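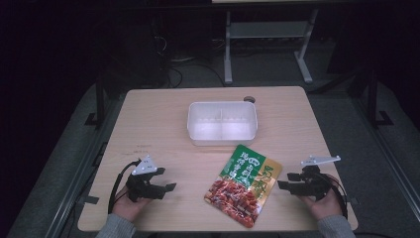 Arūnas Kairys

The first thing you learn at the Merkley robotics club is to bring your own mug, and the second is that a bag of snacks is a surprisingly difficult object. I'd driven over from Fedon expecting wheels and whirring and perhaps a bit of friendly smashing. What I got was a pale wooden table, a pair of hand-held grippers and a long, cheerful argument over which end of a pouch you ought to pick up first.

The students are working on a project they call Virkar, and the idea is a lovely one once someone has sat you down and gone through it slowly (thank you, Grigaitė, for your patience!). You hold a gripper in each hand and do the job yourself, lifting a packet and setting it in a tray, and the recordings become lessons for a machine that will one day have a go on its own. Everyone in the club takes a turn. By the end of April they had 46 recordings they were happy with, and 69 they'd labelled "character building". 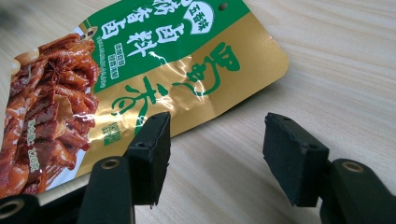 Foam pads, shiny foil and a steady gripper.

Foil is the trouble, Grigaitė told me. It wrinkles, it slides, it throws the light back at you, and whatever is inside shifts about just when you've got hold of it. The club tried cardboard boxes early on and found them far too polite. Snack packets have opinions, and they come in every colour you could want, so the grocer's shelf has become a sort of second textbook. 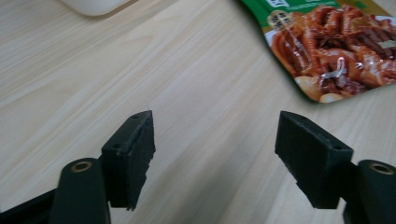
CLUBS & CLASSROOMS

I had a try, naturally. My first go at closing the jaws was much too eager, and I was told, very kindly, to breathe out and come at it as though I were picking up somebody's glasses. It helped a great deal, though I can't say my effort will be teaching anyone anything.

What struck me was how much of the evening went to the small stuff. There was a good quarter of an hour on foam alone, how thick it should be and what to do when the edges begin to go.

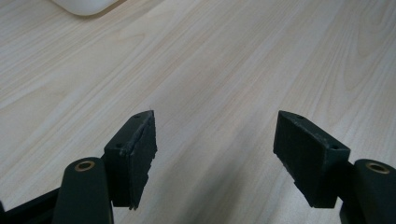 Grigaitė favours replacing both pads together, so the two sides feel the same in the hand, while the younger members would sooner squeeze another week out of them and spend the money on chips. The matter was still open when I put my coat on. They meet again after the winter break, and newcomers are welcome to turn up and have a go, with or without a mug.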